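Progress Report to the Brorkora Fund
Irkcombe Home Library Service
Reporting period: January to June

1. Purpose of the report

This report covers the first half of the grant year for the Irkcombe Home Library Service, which lends books, large print titles and audiobooks to residents who are unable to visit the library in person. It is submitted under the terms of the grant agreement and was prepared by Jolene Pirihi, Outreach Librarian, with budget notes by Dorian Riviere.

2. Readers and loans

At the end of June the service had 361 registered readers. Nearly 3000 items were lent during the period. Large print fiction remains the most requested category, followed by audiobooks on disc. Requests for local history were higher than expected over the winter, and the existing stock in that area is thin. We have asked the main library for a longer loan period on its local history titles while new copies are found.

Most new readers were referred by family members or by the district nursing team. Referrals from the two sheltered housing schemes on the north side of town were slow at the start of the year. A short visit to each scheme in March, with a display of sample titles and a sign-up sheet, led to a clear improvement.

3. Delivery rounds

The service now runs 3 rounds. The Mamo round covers the streets east of the river and is the longest. It was redrawn in April after repeated complaints of late arrival at the far end, and the last stop is now reached before 4 p.m. on a normal day. The Town round is unchanged. The Hill round was suspended for part of February while the upper road was closed, and readers there kept their books for an extra cycle without charge.

Each reader is visited every three weeks. Several have asked for a shorter gap, in particular those who finish their books quickly. We do not have the driving hours to offer this at present. As an interim step, the limit per visit has been raised from six items to ten.

4. Catalog and reader records

The move to the Zisitz catalog took place in May. Reader histories were carried over, so staff can again check whether a reader has already had a given title. This had been done on index cards, and the cards will be kept until the end of the grant year as a backup.

Some author names came across in the wrong order - mainly those with two surnames - and are being corrected by hand as they are found. Reader preferences, such as "no war stories" or "short chapters only," had to be typed in again. That work is complete for the Town and Hill rounds and continues for Mamo.
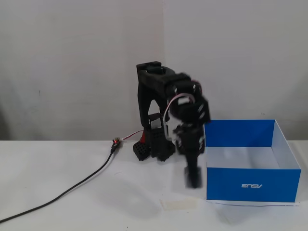
Will readers be charged for overdue or lost books?
Overdue charges do not apply to any home library reader. Lost items are written off against the replacement line in the budget, and readers are told this when they register.

5. Budget

Spending is within the agreed total. At the end of June, 45 percent of the grant had been spent. The underspend is mainly in the audiobook line, where one large order has been placed but not yet invoiced. Fuel costs were above plan in the first quarter and returned to the expected level once the Mamo round was redrawn. We request approval to move a small part of the training line to large print stock. A separate form has been sent.

6. Work planned for the second half

- Complete the entry of reader preferences for the Mamo round.
- Hold a reader survey by telephone in September, with a printed version for those who prefer it.
- Replace worn large print titles, starting with crime and family sagas.
- Agree winter cover for the Hill round before the end of October.

The survey questions will be shared with the Fund in draft. The next report is due in January and will include the survey results and a full account of stock purchases.

Irkcombe Home Library Service | Contact the outreach desk | Accessibility | Back to top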